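Nondex Customer Help
Ticket 1401: Pera rack, dishes do not stand between the slats
Status: Solved
Opened by: Dineo Makhubela
Handled by: Emiliano Sepúlveda
Product: Pera wooden rack, Bellini dishes with strips (pink and teal)
Opened: 26/11/2023

Dineo Makhubela wrote:

Good morning. I bought from you the Pera rack and the Bellini dishes in two colors, pink and teal, with the strips. I use them on the sorting table in our study room at Brurum. The idea is that every dish has a strip of its color (pink strip in pink dish, blue strip in teal dish) and after the work the dishes go in the rack on their edge, one after another, like plates in a kitchen.

My problem is that the dishes do not want to stand. I put one between two slats, it stays for a moment, and when I put the next one it leans on it and both go down. The pink ones and the teal ones do the same, so I think it is not a problem of one color.

What I have tried until now:

- I turned the rack the other way. No change.
- I wiped the slats with a dry cloth, in case there was wood dust from the factory. There was a little. No change.
- I put the rack on a different table. The same.
- I tried with the strip inside and without the strip. Without the strip it is a bit better, but then the strips get mixed and I have to match them again.

Did I receive the wrong size? In the box there was a paper with the number 600 on it, but I do not know if this is the model or something else.

Emiliano Sepúlveda replied:

Hello Dineo, thank you for the clear list, it saves me many questions. 600 is the model number of the rack, so the rack is the one you ordered.

Can you please measure the free space between two slats, and the thickness of one dish at the rim? A school ruler is enough. Please measure near the middle of the rack and also close to the end wall. Also please tell me if the ends of the rack move when you press them with a finger.

Dineo Makhubela wrote:

I measured. Between the slats it is 6 mm in the middle, and the same close to the end. The rim of the dish is wider than this. So the rim does not go down to the bottom, it only sits on top of the two slats, and this explains why everything falls.

The ends do not move when I press. I also checked the screws from below and they are tight.

I should say that I do not want to send back the dishes. They are nice, the light goes through them, and the children in the afternoon group know already which color belongs to whom. If the rack can be changed, I prefer that. For now I lay the dishes flat in it and the rest stay on the table, next to the plant.

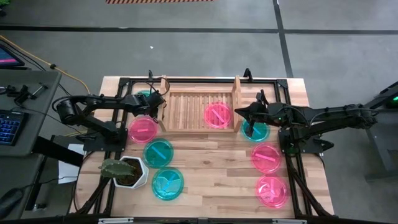
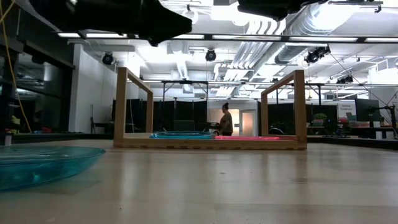 Teal and pink flat in the rack
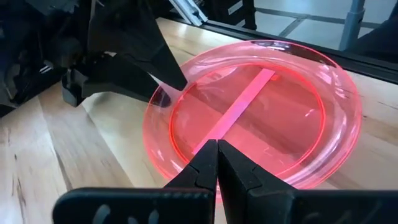 Ticket length: 587 words. Reading time: 3 min

Emiliano Sepúlveda replied:

Thank you. With your measurement I can answer you. The 600 is made for thin flat plates, and the Bellini dish has a raised rim, so it needs the wide version of the Pera. The two were shown together on our product page in July and I understand that you took them for a set. I have asked for the page to be corrected.

You have two options:

1. We exchange the rack for the wide one, order code Pera 33. You pay nothing for the transport.
2. You keep the rack and use it as a flat tray, and we return to you the difference in price.

Please do not try to open the slats with a knife or with sandpaper. One customer did this and the slats broke at the glue, and then we could not exchange it.

About the strips: if you leave them in the dishes when the dishes stand on edge, they will slide down to the rim. It makes no damage, but they can fall out when you lift the dish. A strip lying across a flat dish stays much better in its place.

Dineo Makhubela wrote:

I choose option 1. I still have the box. I did not touch the slats with any knife, so this is fine.

One more question, is the wide rack longer? My table is full already and I would need to move the cactus.

Emiliano Sepúlveda replied:

It has the same length outside, only fewer slats, so the cactus can stay where it is. It also means that you can put fewer dishes in it, please keep this in mind if you buy more. The return label is in your e-mail. You can send the old rack after the new one arrives.

Dineo Makhubela wrote:

The new rack came this morning. Pink dishes stand, teal dishes stand, I pushed the table a little on purpose and they did not fall. I keep the strips in a separate dish when I put everything away. You can close the ticket, thank you for your patience.

Ticket closed by Emiliano Sepúlveda. Reason: exchanged, wrong rack width for the dish.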